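Learning to suture – what do you practice on?

Forum: Hands-On Skills > Suturing and Knots

Started by tapley_d

I'm 10 weeks into teaching myself to sew tissue and I have questions. Background: I'm a second-year vet tech student, we get one suturing lab a semester, and that was in November. I bought one of those Prestton silicone pads with the cuts already in it and I've used it nearly every night. I can throw a decent simple interrupted stitch on it now. Then a friend let me try a piece of beef from the grocery store and I was awful. The needle went in where I wanted and came out somewhere else, and my thread kept ending up under my own hand.

So do I keep going on the pad until I'm really good, or switch to meat now? And how much tail do you all leave hanging when you start?

Derek

---

ahuja_knots wrote:

Switch now. I don't know why people get so attached to the pads. They're fine for your first couple of evenings, when you're still learning which way the needle curves, but silicone grabs the needle and holds it for you. Meat doesn't. I did most of my practice on pork belly with the skin on and I'd do it the same way again.

Put an old towel under your tray. It slides otherwise.

---

shirley_h wrote:

I'm going to disagree with Jitendra a little (hi Jitendra!). I helped run the skills evenings at Ellwood for years, and the folks who jumped to meat early picked up some habits that were very hard to shake. Mostly they'd yank. When tissue tears you find out right away, sure, but if you haven't got a smooth wrist yet all you learn is that it tears. I'd say stay on the pad until you can do a whole row without looking at your fingers, and then go to meat.

Also, Derek, please put your needle down in the same place every time. I have found them in sweaters.

---

ahuja_knots wrote:

Hi Shirley :) We've had this argument before and I'm still right. The pad doesn't teach you to be gentle either, it lets you get away with everything.

---

ashleyw90 wrote:

Jumping in on the thread question, which I think got skipped! I used to start with way too much and it was a mess – wrapped around the needle holder, stuck to the meat, once stuck to my elbow. 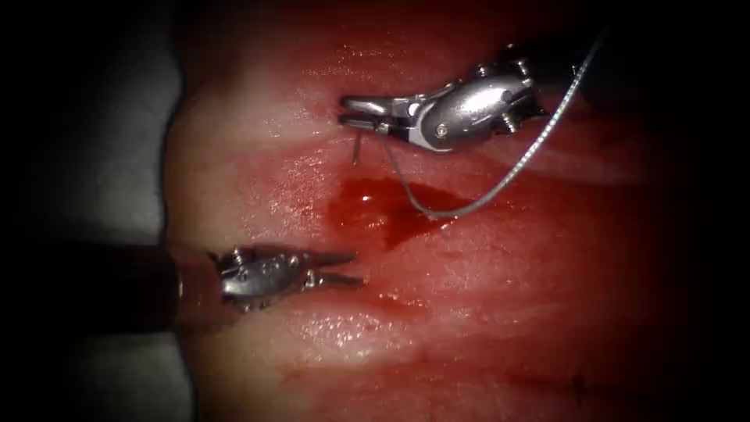
Slack is the thing I had to learn to watch, way more than the needle. I was staring at the tip so hard that I never noticed where the rest of the thread was going until I'd already pulled it into a knot. Look at how the suture drops from the jaws in a loose loop there, down against the tissue and then back up to the right. An open curve like that is something I can keep track of. When mine lies in little squiggles right where the needle is headed, I stop and clear it first. And on wet meat the dark part of a strand is so easy to lose, so I've gotten into the habit of following it with my eyes the whole way before I pull anything.

As for the pad or meat thing, I did both in the same week and lived.

---

tapley_d wrote:

OK, the squiggles, yes. That is exactly what happens to me. I've been gathering the extra up with my left hand and then forgetting I'm holding it.

Ashley, do you use braided or the slippery single-strand stuff? The pad came with a little pack of nylon and it springs all over the place.

---

ashleyw90 wrote:

Braided for practice, just because it stays more or less where I put it. Nylon has a mind of its own. You should learn both eventually, but I wouldn't fight the nylon and the beef on the same night.

---

whitlock_d wrote:

Expired suture is your friend here. I got a box of 20 packs of Ornov braided from a clinic that was clearing out a cupboard and it's lasted me ages. Ask around at wherever you do your placement.

On meat: get a thick, flat piece and pat the top with a paper towel. I know real tissue is wet, but you can bring the wet back later once your hands know what they're doing. And turn your wrist. Beginners push the needle straight ahead like they're sewing on a button, and then it comes out somewhere else, same as Derek said in his first post.

---

shirley_h wrote:

Darren's right about the wrist. Go in at 90 degrees to the surface and let the curve do the rest. I used to make people do it with no thread at all, only the needle, in and out.

---

ahuja_knots wrote:

On meat though.

---

shirley_h wrote:

On a PAD, Jitendra.

---

tapley_d wrote:

Haha, OK. Plan for this week is needle only on the pad, then pork belly on Saturday with a shorter thread. I'll ask at the clinic about expired packs too. Does pork belly freeze and thaw all right, or does it go mushy?

---

whitlock_d wrote:

Once is fine. Thaw it in the fridge overnight and don't refreeze it.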